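Pudau 读者常见问题：更正、撤稿与旧报道

本页最后修改于2021年10月9日

这一页收的是读者写信到 Pudau 编辑部时问得最多的事情，主要涉及报道出错怎么改、旧文章能不能删、名字能不能隐去、采访时说过的话能不能收回。投稿、订阅和广告的问题请看别的页面，这里不重复。

发现报道里有错，该写给谁？

写给更正信箱，地址在每篇文章末尾的“报错”两个字后面。也可以直接写给署名记者，但记者收到以后仍然要转到更正信箱登记，所以直接写信箱会快一些。请不要只在评论区留言，评论由另一个班次的人看，他们会转，但有时要隔一天。

信里请写清三样：文章标题或链接，您认为有错的那句话，以及您认为正确的说法是什么。有材料的请附上，没有材料也可以写。我们查证时会自己去找材料，您附的东西能省掉一部分时间。

哪些算错误，哪些不算？

人名、职务、地名、时间、金额、数量、引语、图片说明与事实不符，都算错误，无论大小。把一位受访者的姓拼错一个字母，和把判决结果写反，在登记表上是同一类，处理的急缓不同。

标题与正文不一致也算。读者来信中这一类不少，原因多半是标题由夜班编辑重拟，正文在清晨又补过一次，两边没有对上。

对事情的看法与您不同，不算错误。报道没有采用您觉得应该采用的角度，也不算。但如果报道漏掉了一个事实，漏掉之后读者会得出相反的印象，我们按错误处理，这种情况叫“补充”，在文末单独标出。

更正之后，原文会变成什么样？

错的地方直接改掉，文末加一段说明，写明改了哪里、原来写的是什么、什么时候改的。错别字和标点不加说明。说明永久保留，不会过一阵子悄悄拿掉。

如果错误出现在标题或者第一段，说明放在文章最前面。读者往往只看前几行，放在末尾等于没有放。

纸版无法改，只能在下一期第二版左下角刊登更正。那个位置是固定的，不因广告多少而移动。

社交账号上发过的错误内容怎么办？

原帖删除，另发一条，写明前一条错在哪里。以前的做法是在原帖底下跟一条回复，后来发现转发出去的只有原帖，回复没有人看到，就改了。删除的原帖我们自己存有截图，有人来查可以提供。

推送通知没有办法收回。如果推送的内容有实质错误，会再推一次更正，收到过第一次的人都会收到第二次。有读者抱怨这样太打扰，我们知道，暂时不打算改。

一年大概有多少更正？

登记表开始使用以来，更正信箱收到来信3,257封，其中595封最后导致了更正或补充。其余的来信，有的是同一个错误被多人指出，有的查证后认为原文无误，有的属于意见。登记表每年整理一次，连同每条更正的原因放在网站上，任何人都能下载。

更正的篇数上升，未必说明报道变差了，也可能是来信的人多了。我们不拿这个数字做宣传，也请同行引用时注意。

我会收到答复吗？

会。收到信以后8天之内给答复，说明改了还是没改，没改的写明理由。如果事情复杂，需要等法院或者别的机构给材料，我们会先写一封信告诉您在等什么。

匿名来信照样查，但没有办法答复。

我不同意编辑部的答复，还能找谁？

可以要求复核。复核由没有参与过该篇报道的编辑来做，目前是 Myrto Sfakianakis。她看的是全部材料，包括记者的采访笔记和录音，不只看双方的来往信件。复核的结论和理由会书面发给您。如果结论是原答复有误，文章随即更正，更正说明里会提到经过复核。

复核只做一次。之后您仍可以向行业的申诉机构投诉，或者走法律途径，我们不会因为您选择了其中任何一条而停止与您通信，不过律师介入之后，答复可能由我们的法律顾问来写。

多年前的报道提到了我，能删掉吗？

一般不删。已发表的报道是档案的一部分，删掉之后，别人引用它的文章、论文、判决书都会指向空页，后来的人也无从知道当时登过什么。

不删不等于什么都不做。编辑部可以采取的措施有好几种，从轻到重：在文末补充后来的结果；把全名改成姓氏或化名；请搜索引擎不再收录该页；在极少数情况下撤下整篇，只留标题和一段撤稿说明。选哪一种，看报道本身，也看当事人现在的处境。

什么情况下会补充后来的结果？

最常见的是刑事案件。报道写了某人被捕或被起诉，后来撤诉、不起诉或者判决无罪，而我们没有跟进报道。只要您能提供案号，我们自己去核实，核实后在文章最前面加上结果。这一类申请几乎都会通过，不需要说明您为什么在意。

民事纠纷、行政处罚、学校或单位的内部处分，也照此办理，但需要书面的结论文件。口头说“后来没事了”，我们没有办法登。

什么情况下会隐去姓名？

考虑的有几点：报道时当事人是否未成年；事情是轻是重；过去了多久；当事人是不是公众人物，或者在事情里是否行使公共职权；隐去之后读者会不会误以为是另外一个人。

报道时未满十八岁的，只要申请就隐去，不再审查其他条件。证人、被害人、仅仅因为住在隔壁而接受了采访的邻居，原则上也同意。

现任或曾任公职的人，涉及其职务行为的报道，不隐名。候选人也一样，落选的候选人同样算。

涉及暴力、性侵害和侵害儿童的定罪判决，不隐名，除非被害人一方提出，且隐名对被害人有利。

小额盗窃、交通违法、酒后滋事之类，判决执行完毕、此后没有新的案件，可以申请。我们没有规定必须满几年，但刚过几个月就来申请的，多半会请您以后再来。

截至本页修改时，隐名申请一共批准了229件。没有批准的，理由都写在给申请人的信里，申请人不同意，网站不公开。 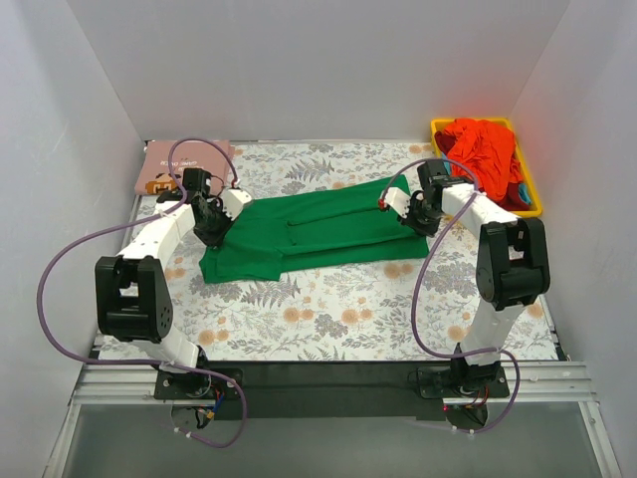 Athina Triantafyllou 在来信里提出，按这样的做法，真正得益的是知道有这个信箱的人，而多数被写进旧报道的人从没想过可以写信，有的连自己的名字还在网上也不知道，报纸既然掌握着整个档案，就该自己去翻，等人上门不太公平。她还问，同一篇报道里有两个人被点名，一个申请了，一个没有，结果会不会是一个隐去一个留着。

关于后半个问题：会一并处理。同一篇报道里有人申请隐名并获批准时，编辑会检查其余被点名的人是否符合同样的条件，符合的一起隐去，不需要他们另外申请。这条规定写得晚，早先处理过的文章正在回头补，尚未补完。

关于前半个问题，她说得有道理，我们目前做到的是一部分。未成年人和撤诉案件，由资料室主动清查，从最早数字化的年份往后做。其余类别仍然要靠申请。主动清查所有旧报道需要逐案向法院核对，凭现有的人手做不了，我们也不愿意用程序自动批量改名，试过一次，把一位同名的药剂师也改了。

隐名之后，别人还能查到吗？

网站上查不到，站内搜索也搜不到。原始版本保存在资料室，不联网，研究者可以书面申请查阅，需要写明用途，并承诺不公开姓名。纸版和图书馆收藏的合订本我们改不了。

别的网站转载过的，我们可以替您写信通知对方原文已经修改，但没有权力要求对方照做。与我们有转载协议的网站必须同步，Nirkumis 就是其中之一，协议里写明两个工作日之内完成。没有协议的，要您自己去联系。

网页快照和缓存一般过一段时间会自行更新，等不及的话，可以用搜索引擎自己提供的表格申请刷新。

申请隐名要交什么材料？

身份证明，用来确认申请人就是报道里的人；报道链接；一段说明，写明希望怎么处理以及理由。涉及案件的，附案号或者结案文件。身份证明核对以后即销毁，不存档。

可以由家人或者律师代为申请，要有授权。当事人已经去世的，由配偶、子女或父母申请，我们会问一下其他近亲属的意见，意见不一致时通常不改。

全部免费。如果有人自称能代办并向您收费，请告诉我们。曾有一家公司给被报道的人发信，说与我们“有合作渠道”，我们与任何这类公司都没有合作。

采访时说过的话，发表前可以收回吗？

要看事先怎么约定。没有约定的，采访中说的话都可以引用。说完以后再讲“刚才那句别写”，记者可以考虑，但没有义务答应。

对不常跟媒体打交道的人，我们要求记者放宽一些。一位刚失去家人的人、一个在事故现场被拦住的路人，和一位发言人，不应当按同一个标准来对待。前者第二天打电话说不想登了，原则上尊重。后者说话之前应当知道自己在说什么。

孩子的采访，须有监护人在场或者书面同意，同意可以在发表前任何时候撤回。

发表前能让我看稿吗？

不给看全文。可以核对您自己的引语，如果题目涉及技术或医学内容，也可以核对那一部分的表述。核对的目的是找出事实错误，改得更好听不在范围之内。您提出修改后，由记者和编辑决定是否采纳。

有些受访者在接受采访前要求签一份看稿协议，我们不签。因此失去一些采访，是可以接受的。

发表后想收回呢？

发表以后不收回引语。如果您能说明发表引语给您带来了具体的危险，例如有人据此找到您的住处，请直接打值班电话，不要写信，值班编辑有权先把名字拿下来，再补手续。

匿名消息来源是怎么处理的？

消息来源要求匿名，须由记者报给一名编辑，编辑要知道这个人是谁，并认可匿名的理由。怕丢工作、怕报复、有法律上的保密义务，是常见的理由。只想批评别人又不愿署名，不够。

文中会尽量写出这个人与事情的关系，例如“参加了会议的人”或“看过该文件的人”，不写“知情人士”这种笼统的说法。旧报道里还有不少，现在不再用。

答应了匿名就一直匿名，哪怕后来发现对方给的消息有误。唯一的例外是对方故意欺骗，这时由总编辑决定，而且事先会通知对方。

案件报道里，什么时候登嫌疑人的名字？

起诉之前一般不登。已经公开露面的公众人物、警方为追捕而公布姓名的在逃人员除外。追捕结束后，如果没有起诉，姓名随即撤下。

起诉之后登不登，看案件性质和公共利益。轻微案件通常只写年龄和居住的城市，小地方连城市也不写，写到大区为止，因为写到镇上等于点名。

登了名字的案件，我们有义务跟到底。编辑部有一张待跟进案件表，由 Thodoris Drakos 管，到了开庭日期他会提醒相关记者。过去漏掉的案子，很多是因为原来的记者离职，没有移交，现在表上的案子归版面，不归个人。

被害人的姓名和照片呢？

性侵害案件的被害人一律不登，本人书面要求署名的除外。其他案件的死者姓名，在家属得到通知之前不登，即使别家已经登了。

照片不从个人社交页面上直接取用。要用，须得到家属同意，并写明来源。家属有权要求换一张，也有权要求今后的报道不再使用某一张。这一条常被忘记，旧照片存在图库里，编辑赶稿时随手一搜就用上了。图库现在给这类照片加了锁，点开时会先显示家属的意见。

自杀报道怎么写？

不写方法，不写地点的细节，不引用遗书，标题里不出现这个词，除非与公共利益直接相关。文末附求助电话。看到我们的文章没有附，请报错，按错误处理，优先于其他来信。

评论区说我坏话，你们管吗？

管。点评论右侧的“举报”，写一句理由。辱骂、公布他人住址电话、指控他人犯罪而没有依据的，删除。只是难听，不删。

涉及未审结案件的文章，评论功能有时会整体关闭，尤其是临近开庭时。关闭时会注明。常有读者以为我们是在替谁遮掩，其实任何一方的文章都这样办。

我是被批评的一方，有权回应吗？

有。报道对具体的人或单位提出严重指责的，发表前必须给对方回应的机会，并留出合理的时间。所谓合理，看指责的内容有多复杂，一句话能答的，几个小时；涉及账目和文件的，几天。晚上十一点发邮件问、第二天一早发稿，不算给过机会，有过这样的情况，后来登了致歉。

对方没有回应的，写明在什么时候、用什么方式联系过。对方答复很长的，正文摘其要点，全文可以放在链接里，您要求放就放。

发表之后才看到报道，而我们没有联系过您的，请写信来，回应会加进原文，位置与指责相邻，不会扔到最后。

报道与广告主有关时怎么处理？

广告部门看不到未发表的稿件。被报道的单位是广告客户的，报道照登，文中注明它是客户。近期 Fistum 和 Michailidis 的报道后面都有这样一句注明，有读者来问是不是付费内容，不是。付费内容的页面底色不同，顶部写有“广告”二字。

记者与被报道对象有亲属、雇佣或金钱上的关系，须事先申报，一般会换人写。换不了的，在文中写明是什么关系。

你们的旧报道是用什么标准写的？

用当时的标准，有些今天看来很差。二三十年前的案件报道，登过嫌疑人住址，登过被害人的病史，也用过不该用的称呼。我们不逐字改写旧文，但对其中伤人的部分，如果当事人或其家属提出，按上面说的办法处理，并在文前加一句说明文章发表的年代。

Thodoris Psarras 在一次读者见面会上反对过这个做法，他认为改动档案哪怕只改一个名字，也是在改历史，应当原样保留，由读者自己判断。持这种意见的人在编辑部内部也有。现在的折中办法就是原始版本完整保存在资料室，公开版本可以改，改过的都注明“本文隐去了部分姓名”。

学校或研究者想成批使用旧报道，可以吗？

可以申请。提供的是公开版本，即已经隐名的那一版。研究需要原始版本的，须到资料室阅览，可以做笔记，不能复制带姓名的页面。联系人是 Bilal Nasrallah，请在信里写明所需的年份和版面，不要只写“全部”。

资料室目前有一部分年份没有编索引，只能一期一期地翻。缩微胶片阅读机有一台在修，十月内预约请先打电话问一声。

编辑规范全文在哪里？

在网站底部“关于我们”里，可以下载。本页与规范不一致时，以规范为准，也请告诉我们哪里不一致。规范每次修改，旧版本都会保留，您可以查到某篇报道发表时适用的是哪一版。

信该用什么语言写？

用您方便的语言。中文、英文、希腊文和阿拉伯文来信由编辑部自己处理，其他语言需要找人翻译，答复会晚一些，晚多久会在第一封回信里说明。打印的信件寄到编辑部地址，信封上请写“更正”，否则会先送到发行部。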